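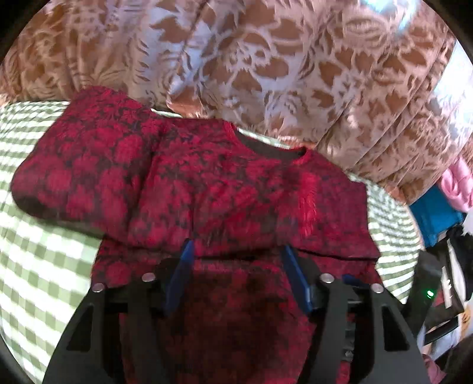
Fanddale Community Hall Users Group - Minutes, August meeting

Started 7:10 pm, back room. Chair: Pejman Sharifi. Apologies from the Brarndale choir (rehearsal) and the Plomow Lane folks.

1. Last minutes
Agreed. One fix, item 3 should say "side door" not "fire door". Pejman to initial the file copy.

2. Money
Balance 3,528. Out since last time: 1,373 for the boiler, paid in full. Still owed 125 by the Saturday dance class, second reminder gone out. Question from the floor on whether we charge late fees. We don't, rules don't allow it. Could change the rules at the annual meeting if anyone wants to propose wording.

3. Roof over kitchen
Still dripping by the serving hatch when wind is from the west. Singhal Roofing looked at it, say flashing and not the tiles. Written quote promised, not here yet. Pejman to chase. If it's over 1,000 we need a second quote, Brarndale hall used someone they liked, will ask who. Bucket stays put meantime, PLEASE empty it when you lock up.

4. Bookings
Online calendar double booked us twice in July. Both times it was a repeat booking that someone changed by hand. Agreed: no edits to repeats, email the bookings address and it gets done from there. Long talk about whether the toddler group can have the 9:30 slot in the fall. Yoga would have to shift half an hour. Yoga says maybe. Leave it till next meeting.

5. Rummage and clothes swap
Going ahead. Doors 10 am, set up from 8:30. Clothing on the tables nearest the stage, fabric and household linens by the window, books in the hallway again. Drop off in the coat room the evening before, bagged and clean, no shoes without a pair. Last year we ran out of hangers by 11 so bring spares. Need 4 people for the door, have two. Leftovers go to the Plomow thrift store, they want them before noon on the day after.

6. Parking
Neighbors complaining again about cars across the driveway at number 12. Cones worked OK in spring, then two went missing. Buy more. Sign for the gate, wording to be polite this time.

7. Any other business
Piano needs tuning. Dishwasher smells, filter probaly. Key for the meter cupboard isn't on the hook, whoever has it please put it back.

Closed 8:40. Next meeting same room, date to be emailed.

Actions
Pejman - roof quote, sign file copy
Bookings - email all groups re repeats, ask yoga agian
All - hangers, door helpers, meter key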